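4.2 The bed as a folding surface

Most of the literature on domestic laundry assumes a table. Our participants owned tables, and the tables were full of other things. Of the 48 households that kept a folding diary for us through August, 44 named the bed as the place where clean clothes were most often folded, a result that surprised only the two authors without children. We had, at that point, already bought a table.

The bed has obvious faults as a work surface. It is too low for anyone of ordinary height, it gives under the hand, and its covering moves when the garment is pulled. Participants knew all this and said so at length. Against it they set one large advantage, which Han's interview notes record in several versions: the bed has to be cleared by night. A pile on a chair can stay there until it becomes part of the chair. A pile on the bed comes with a deadline.

We therefore treat folding as beginning one step earlier than is usual. Before the first crease there is a stage we call laying out, in which the garment is put down, turned the right way up and pulled more or less flat. Diary entries rarely mention it. In the interviews it was described as "just putting it down," often by people who then spent a good while telling us how it ought to be done and who in the house did it wrong.

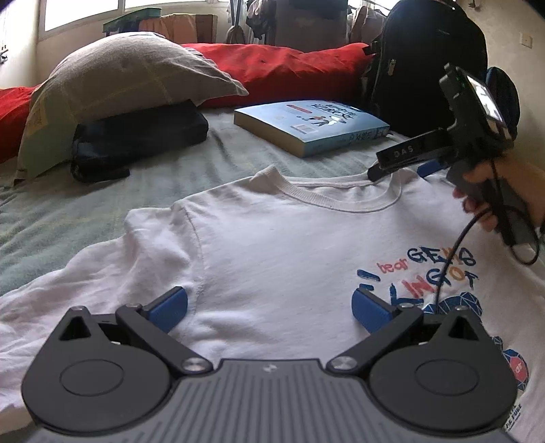
Figure 3. Laying out: a white short-sleeved T-shirt, printed side up, on a bed.

The T-shirt is the garment on which households disagreed most. Two positions account for nearly all of the argument. Face-up folders lay the shirt with the print toward them, bring the sides over the front and end with the print inside the packet, where it is protected and cannot be found. Face-down folders start with the print against the bedding and end with it showing, so that a drawer can be read like a shelf of records. Plain shirts ought to make the question moot. They did not. People folded plain shirts the way they folded printed ones, and defended it just as warmly.

Wrinkles gave us more trouble. The coding scheme we took over from the Bellby pilot asks whether a garment is "flat" before the first fold, yes or no. Cotton jersey does not cooperate with this item. A shirt may lie smooth across the chest and still be soft and rumpled along a sleeve, and the two coders, Pacheco and Han, parted company on exactly these cases. After a long afternoon we replaced the item with separate judgments for body, sleeves and collar – a change that improved agreement and roughly doubled the work.

The collar deserves a word of its own. Several participants treated it as the point from which everything else was squared, smoothing downward from the neck and leaving the hem to look after itself. Others began at the hem and met the collar as a kind of leftover. We return to this difference in Section 4.3, where it predicts the shape of the finished packet better than the number of folds does.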